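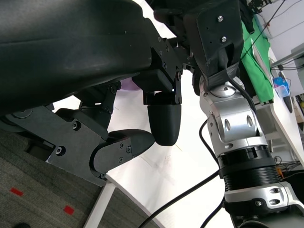 Störungsmeldung 189: Fingerhand schließt ohne Greifgut

Betreiber: Divis, Montagezelle 8
Bearbeitung: Fulex Servicestelle
Priorität: hoch
Status: in Beobachtung

Fehlerbeschreibung
Während des Einrichtbetriebs fuhren Daumen und Mittelfinger der schwarzen Hand zusammen, ohne dass sich ein Teil zwischen den Fingerkuppen befand. Die Steuerung Trakside meldete dennoch »Teil gegriffen« und gab die Folgebewegung frei. Der Fehler trat im Juli in neun von zehn Testzyklen auf. Personen befanden sich nicht im Schutzbereich.

Sofortmaßnahmen
Der Automatikbetrieb der Zelle wurde um 10:15 Uhr gesperrt. Verfahrbewegungen sind bis auf Weiteres nur mit Zustimmtaster und reduzierter Geschwindigkeit zulässig. Die Sperre gilt auch für den zweiten Arm, da beide Arme über dem Tisch denselben Arbeitsraum nutzen.

Prüfschritte
1. Schrauben an Daumenplatte und Fingergliedern auf festen Sitz geprüft: ohne Befund.
2. Nullpunkt des Daumengelenks ausgelesen: Abweichung außerhalb der Toleranz.
3. Kraftschwelle in Trakside kontrolliert: Der Kontakt Kuppe gegen Kuppe wird als Greifkraft gewertet.
4. Kabelführung am zweiten Arm gesichtet – keine Auswirkung auf den Fehler festgestellt.

Maßnahme
Das Daumengelenk wurde neu referenziert. Die Greifbestätigung verlangt nun zusätzlich zur Kraft eine Mindestöffnung der Finger. Ein Wiederholungstest über zehn Zyklen verlief ohne Fehlmeldung.

Offen
Die Freigabe des Automatikbetriebs erfolgt schriftlich durch den Betreiber nach Vorlage des Prüfprotokolls.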